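Search this site Go Advanced

Fruit bowl and furniture swap returns to Nekcombe in March

17/02/2018
By Mared Eynon

If you have been meaning to do something about the spare room, or the back hall, or that corner where the ironing piles up, then the people at Statdale would like a word with you - a friendly one, over coffee. Their furniture swap is coming back to Nekcombe for 2 days in March, and after the turnout last year they are hoping for an even bigger crowd.

The idea is as simple as it ever was. You bring in a desk, a shelf or a set of bowls you no longer need, and you go home with something you do. Last year 193 households took part and $3,651 was raised for the library's heating fund, most of it from the bake table, as anybody who tried the walnut cake will understand.

There is a theme this time, and it is the room that has to do several jobs at once. Plenty of us have a white desk that is an office until supper and a snack counter after that, and there is no shame in it! A bright bowl and a bit of fruit go a long way toward making a work corner feel like part of the house, and a wire shelf unit set on the back of the desk gives you somewhere to put things without drilling into the wall.

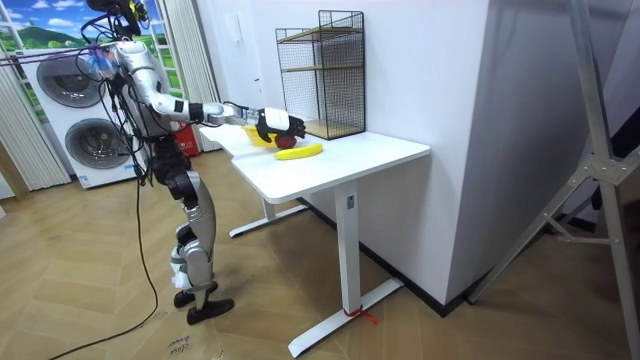
A yellow bowl, an apple and a banana on a white desk, with a wire-mesh shelf unit behind.

Desks are expected to be the most popular item again. The ones with rounded corners tend to go first, particularly with families who have small children running past at head height, and the kind with a white top and pale legs seems to suit nearly every room it lands in.
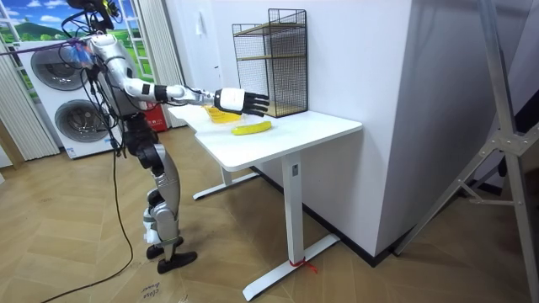
If you are bringing a table of your own, please give it a wipe, tape any loose screws in a little bag to the underside, and tie a ribbon with your name on it around one leg so that it can be found again. Shelves should come with their boards. Anything that takes two people to lift needs to be there in the first hour, while the side doors are open and the Başaran van is parked close by.

Entry is free and tables can be reserved for $30 through the Fonance store on the main street.

Comments (3)

walnutfan: Please tell me the cake is coming back too.

Deb R: Got my desk there last year and I still love it. Is there a limit on chairs?

Porchlight: Can we drop things off the night before? I work mornings.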